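Ticket 1593: Right hand lags during shirt folding demos
Status: Waiting on customer
Product: Prosix teleop kit
Opened by: Bindu Nambiar, Camach

Bindu Nambiar, Friday, late morning
Hi all, and thank you again for the help with the glove straps! We're recording T-shirt folds by remote control, and the right hand has started closing almost 6 seconds after I close mine. The left one keeps up beautifully. I tried restarting the glove software (twice, I'll admit) and swapping the cable, and neither made any difference. It's worst when I go for a sleeve, and I end up squeezing harder, so the recorded grip looks far too eager. We got through 16 folds before I gave up and went for tea. 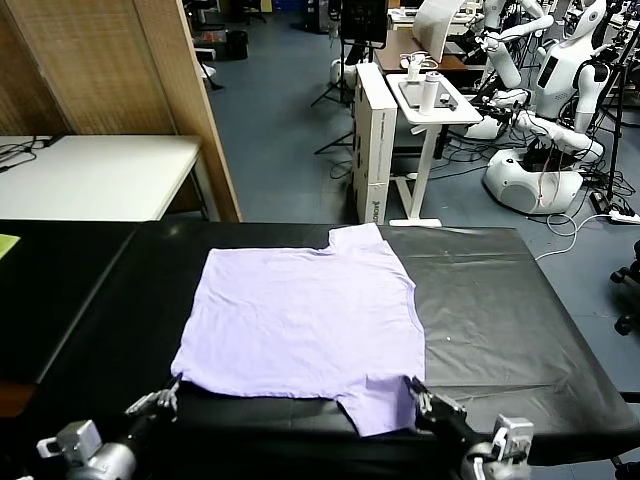 The shirt starts out flat with the neck to the right, same as in all our earlier recordings, so I don't think the setup has changed.

Lakshmi Chettiar, Romatbridge support
Hi Bindu, so sorry about the lost morning! Could you open Hand Settings and read me the smoothing value for each side? An update in February reset it for a few people, and it sometimes only touches one hand.

Bindu Nambiar
Left is 6, right is 48. Oh dear.

Lakshmi Chettiar
That'll be it, I think! Set the right to 6, save, then redo the glove calibration before you record again. Please set those 16 folds aside for now, and let me know how the first new one goes.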